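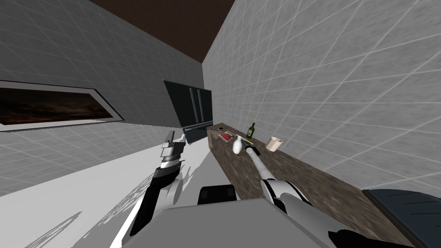
According to a reader named Ellery, the Julto tidy-up pack is "the first one that felt finished," and anyone who waits for the next version is wasting a season. I've had it since April and I'm less sure.

Julto is a practice package from Dillitz for two-armed robots: a simulated tiled room, a long counter, household things to reach for, and a license that costs $400 a year. The sales page promises setup in 25 minutes. Mine took 4 hours - most of it spent on a driver the manual never mentions.

The room itself is fine. What bothers me is the choice of objects. A bottle, a cup and a book won't tell you much about a real kitchen, and Dillitz has published no results from real hardware that I could find.

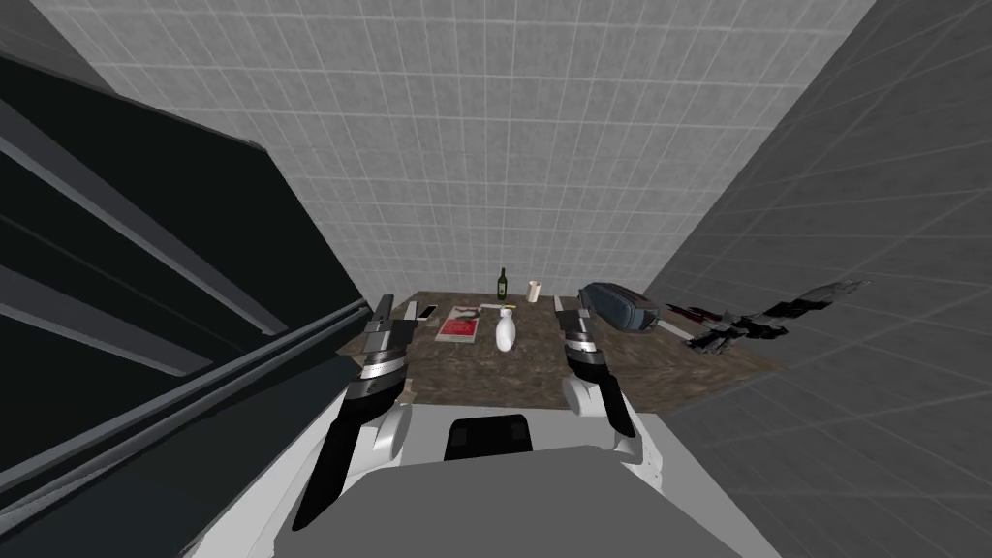

Julto tidy-up pack: both grippers at the table, white vase between them.

Support answered one of my two tickets. I'd try the cheaper Bukimbridge set first and keep the receipt.

2 comments
25 shares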